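Ratih Ginting runs the demonstration bench at Wekar, where operators teach an arm household jobs by driving it themselves. We spoke on August 21, 2023, as her group was closing its clothing set for the Prulico controller. The set holds 591 demonstrations.

## Hand guiding or remote

Wekar started with hand guiding, in which the operator holds the arm and moves it through the task. Ginting gave it up for fabric. "You feel the cloth through the arm, and that feeling is not in the recording," she said. "The policy gets joint angles and wrist video. If I used my own sense of touch to find an edge, the model has nothing to learn that from."

Her operators now work from a leader arm across the room and watch only the wrist view. Training a new one takes nine days. Irfan Tambunan, the most experienced of them, described the first of those as slow. "You lose depth. You close early, you pinch air, you go back. We keep some of those retries, as long as the recovery is clean."

## Starting states

Ginting spends more time on how the clothes lie than on the motion. Early recordings in July used shirts laid flat – the resulting policy failed on anything bunched up.

"Jerseys are a good test," Tambunan said. "The trim around a V-neck gives you a strong visual line, but when the shirt is crumpled, that line can point anywhere. Lettering is no help either, it may be sideways. I hold the fingers open over the seat and decide on the grasp before I go down."

He also wants light cloth lying against red in the set, and a finger covering part of the shirt. The wrist camera will meet both in use.
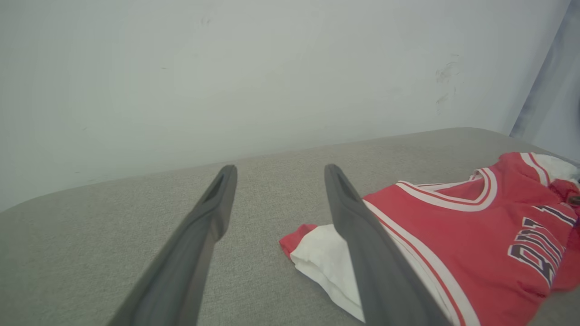 ## What gets thrown out

An episode is dropped if the operator pauses for more than three seconds without a reason in the log. "A pause teaches a pause," Ginting said. She trims idle time at the start and leaves the approach alone.

The next set moves to towels, using the same leader arm and a softer fingertip. Tambunan has asked for a lower chair.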